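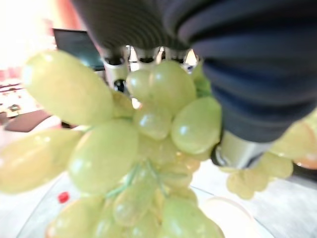
*Grapes and fingertips, from the wrist.*

17 Aug 2022

Spent the morning arguing with a depth map. The segmenter now believes in grapes, which is progress on February, when it believed in one large green thing with a fever. Up close it still goes to pieces. At 300 mm each berry gets its own tidy blob and a confidence I would be proud to have about anything. Bring the wrist in and the blobs melt into each other, the near grape turns into a wall, and the highlights come back as small holes through to the far side of the world.

Rasmus wants to fill the holes in software. I want to stop asking the depth channel about things light goes through. We had this conversation twice before ten and once more over the kettle, where he drew on the back of my printout, so I have now lost page four of the calibration notes as well.

What we settled on, for today only: colour for the outline, depth for the bowl, and nothing at all for the bit in between. The planner gets told "fruit, do not enter" for the whole heap and has to find something to hold elsewhere. Noreen calls this the coward's branch. She has named it that in the repository, and I noticed too late to stop the merge.

Before lunch I chased a frame error that I was sure was Rasmus's and was mine. The wrist transform was being published at 30 Hz and read as though it arrived with every image, so whenever the arm moved briskly the grapes slid sideways in the world model like passengers on a ferry. I've put interpolation in. It took eleven lines and most of my good mood. I told Rasmus at lunch, and he was very gracious, in a way I shall remember.

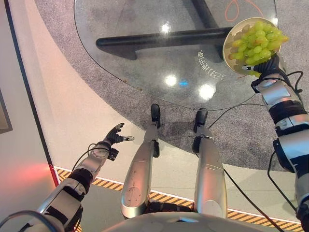

**By Signe Þórarinsdóttir** · Rurkside, the Bollcombe notebook

(The notebook template insists on the byline. Every picture from the head camera gets my name stuck under it, as if I'd gone out and won a prize.)

Afternoon: rim grasp, right hand. The pinch goes on the edge of the bowl and the wrist carries the tilt, and the tilt is where the fun is. The balance controller reckons the load as a lump at the palm. A bowl held by its rim is a lump some way off from the palm, and it would like to be lower. So the wrist gives a little, the controller notices, the shoulder puts it right, and the wrist gives a little more. On the plot it looks like two people being polite at a door.

Tried three things:

- Stiffer wrist. Less sag, more rattle. Sunil could hear it from next door and came in to say so.
- Load estimate from joint torque, averaged over 800 ms. Lovely and smooth, and always describing a bowl from the recent past.
- Same estimate, but only updated when the arm is near enough still, and held otherwise. I like this one. I don't trust it, but I like it.

The left arm had no job in any of this. I left its hand open and parked well forward, and the collision checker spent the afternoon treating it as a hazard to shipping. Every plan for the right arm went politely the long way. I could have shrunk the padding, but I did that in spring and Consuelo had to re-seat a cable afterwards, so I paid up in seconds per plan and drank tea.

The table is its own misery. We mask it by hand: I click along the curved edge and the planner takes my word for it. Left to itself the map puts the surface down on the carpet, and then the spots of light in the glass turn up as objects. It offered me one as a grasp candidate today. Score 0.13, to be fair to it.

Mikkelsen rang at four to ask if the Zirlow release could go out with "general bowl handling" in the notes. I said it could go out with "rim grasp, experimental". He asked what the difference was. I said one of them was true, and then had to be nice for several minutes.

For tomorrow:

- put the stillness threshold in the config, where Rasmus can find it and change it without telling me
- rerun the sideways approach now the ferry bug is gone
- ask Noreen, kindly, about branch names
- log wrist pose with the torque this time, you fool

Home by eight. There was fruit in the fridge and I had toast.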